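Kitchen robots: your questions
Updated 11/03/2020
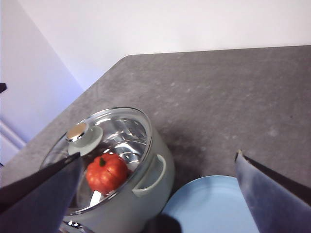
Can a robot do my washing-up yet?
Not on its own. Ours can move a plate or lift a lid off a pan if both are within reach. Scrubbing is some way off.

How long does it take?
Lifting a lid and setting it down takes roughly 198 seconds. You would do it in 2.

Is glass a problem?
Yes. Cameras find clear lids hard to judge, and shiny rims are no easier.

Can I buy one?
No. Leiva is a test project - there is nothing for sale, and we don't keep a waiting list.

What about shop work?
Fasadum is trying shelf filling with boxed goods. Results are due in July.

Who do I ask about visits?
Femke Smits, at the Heltitz office.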